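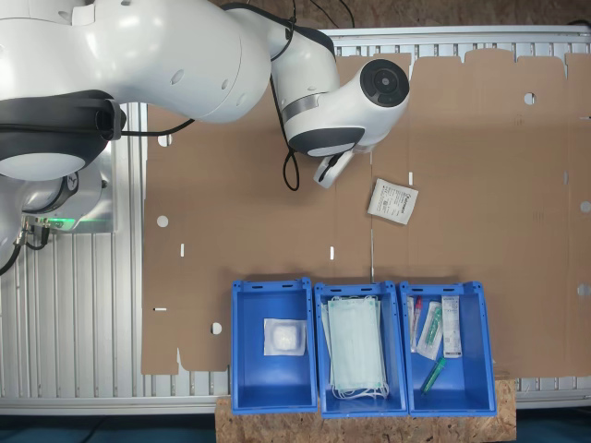
A robot arm above a cardboard-covered table.

Review: Gasser 2 campaign finance software
2020-10-05

Gasser 2 is a bookkeeping and reporting program for small political campaigns. It costs $269 for one election cycle, with no monthly fee and no cut of donations. I used it through September for a city council race in Oswood, where we had been keeping our records in a spreadsheet. This review covers the desktop version only. There is a phone app, but all it does is show balances.

Setup

Installation was quick. The program asks for the office, the filing period and the contribution limits that apply to you. It does not know local limits, so have your city or county handbook open. Plivham County has its own form for late contributions and I had to add that one by hand. The form builder is plain and it works, although the field names it allows are short and I had to abbreviate several.

Importing our donor list took most of an evening. Gasser accepts a spreadsheet file but wants first and last names in separate columns, and it rejects any row with a blank zip code. It lists the rejected rows by number only. You then have to go back to your own file and find them. The limit is 2,000 contacts on the standard license. A council race will fit under that easily. A countywide race may not.

Entering contributions

Most of your time will be spent on the entry screen, and it is the best part of the program. You type a name, it offers matches, you tab to the amount and the date, and you press Enter. Checks can be grouped into a deposit so the total matches the bank slip. When a donor passes the itemization threshold, the program marks the record and asks for employer and occupation if they are missing.

It also warns you when a gift would put a donor over the limit. The warning appears after you save, which seems backwards, and clearing it takes two clicks. In-kind gifts go on a separate tab. I missed that tab at first and entered donated printing as cash, then had to void the entry. Voided entries stay in the ledger in gray, and that is how it should be.

Reports

The report for our filing period came out at 11 pages. Totals matched the bank statement after I corrected one refund that had been entered as an expense. The PDF follows the general layout most clerks expect. Oswood takes a printed, signed copy, and the clerk's office accepted ours with no questions. If your city uses online filing, check first that it will take an upload, as Gasser does not connect directly to any filing site.

Loans are handled less well. A candidate loan shows up properly on the period when it was made, but on later reports you need to carry the outstanding balance forward yourself. The manual mentions this in a footnote. Anyone whose campaign started with the candidate's own money should read that page before filing.

Compared with Stuvia

I also tried the free trial of Stuvia. It is web-based, so more than one person can work in it at once, and it carries loan balances forward. It also charges by the month, and the entry screen is slower, with a page reload after every contribution. For a campaign with a paid office I would lean toward Stuvia. For a small race with one person doing the books at home, Gasser is cheaper by the time the final report is due.

Support

Email only. I wrote twice. The import question got an answer the next day. The loan question took until the following week, and the reply pointed me to the same footnote.

Good: fast entry, clean ledger, flat price, reports that print correctly.

Bad: import errors are hard to trace, loan balances are manual, one user at a time.

Runs on Windows and Mac. Backups are saved to a folder you choose, and they are off by default. Turn them on before you enter anything.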